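**House rules, second edition**

The first edition of our recording rules was one page long and said, in its entirety, "be natural and don't hurry." Josiane Vasseur wrote it in July and has asked that we stop bringing it up. The second edition is longer. It covers store work only, meaning people going through everyday shopping and shelving jobs while we record what their hands do, so that the robots in the Droststead lab have something decent to learn from.

The big change is to what we call a clean pick. Under the old rules a clean pick was whatever the reviewer felt it was, and Gaspard Chevalier and Solange Lacroix felt differently about nearly everything. They went through the same 82 clips in separate rooms and came back with two lists that could have come from different companies. So now it's written down. Fingers close around the item before it moves. The item goes into the basket or onto the shelf without being thrown. One hand may hold the basket, and it should keep holding it until the item is in.
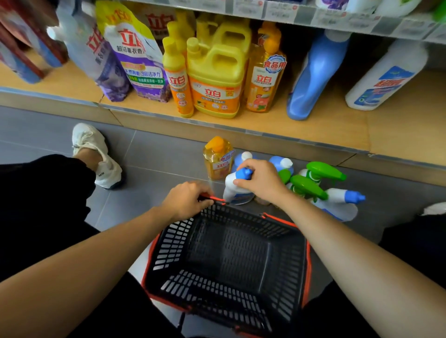 Floor-level work gets its own section, mostly because knees do. Anyone crouching for a low shelf may stand up whenever they like, and the clip gets a "posture break" tag. It does not get deleted. Florian Poulain lost a whole afternoon of good work to an overeager delete key, and we've heard the speech.

Bottles on the floor are allowed. Bottles on their sides are allowed too. Please don't straighten them before you start. A robot that has only ever met upright bottles is going to have a hard first day at any store I've shopped in.

Labels stay as they are. Don't turn them to face front, don't swap in products you like better, and put everything back when the session is over. The folks at Parnanton are lending us their aisles, and their patience is a shared resource.

Reviewers: 2 people per clip, working apart, notes compared afterward. If you disagree, the clip goes to Lucienne Delaunay, whose decision is final and usually one word long.

The full text is in the shared folder, under "rules," next to the first edition, which Josiane would like removed.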